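May, evening

Up at six to finish the wall text for the Rirnbridge commission. They want it in 234 words and I had 506. Most of what went was about the quarry, which I was fond of, but the sound piece doesn't need it.

Train to Prasten at ten. The hall is colder than it was in March and the echo is worse now the seats are out. We tried the speakers in 4 places and settled on the far end, under the gallery. The council still hasn't said whether the doors can stay open after dark. I asked again and was told to put it in writing, so I did, on the train back.

Jillach rang about the benches. Two will be late. I said we could open without them.

Had soup and went through the post. The new issue of Lefèvre had come, with a long piece on public squares that I mostly disagreed with.

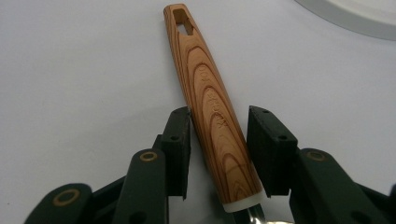 Vol. 2, p. 4

The wood grain on the handle is printed. I have been thinking about doing the same to the plinths, a pattern put on top and left plain to see. Must ask what it costs.

Bed by eleven. Sound test again tomorrow.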